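24 janvier, cahier d'atelier, banc Mota

Aujourd'hui, rangement de table ! La question de Gesach reste la même : est-ce qu'une machine peut débarrasser un coin de table toute seule ? Pour l'instant je dirais non, mais je m'amuse bien.

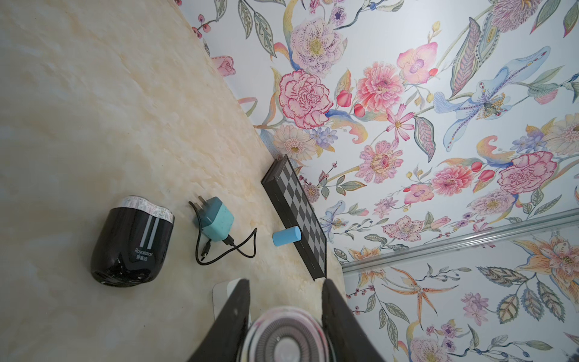

Lecture : 1 min

Le rasoir Royalstar, je le sens bien (gros, debout, facile). Ce qui m'inquiète, c'est le câble du chargeur : une boucle souple, ça ne se prend jamais deux fois pareil. J'ai mis la limite à 20 s par objet, on verra.

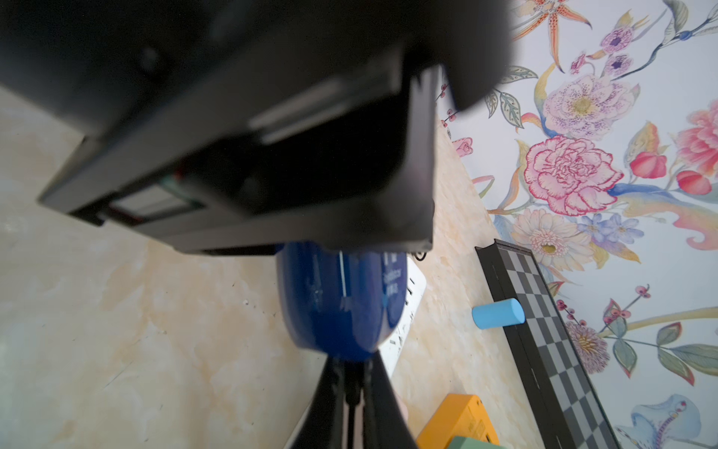 L'objet bleu, côté multiprise

À faire : revoir la force de serrage, demander à Zivbridge les doigts plus fins.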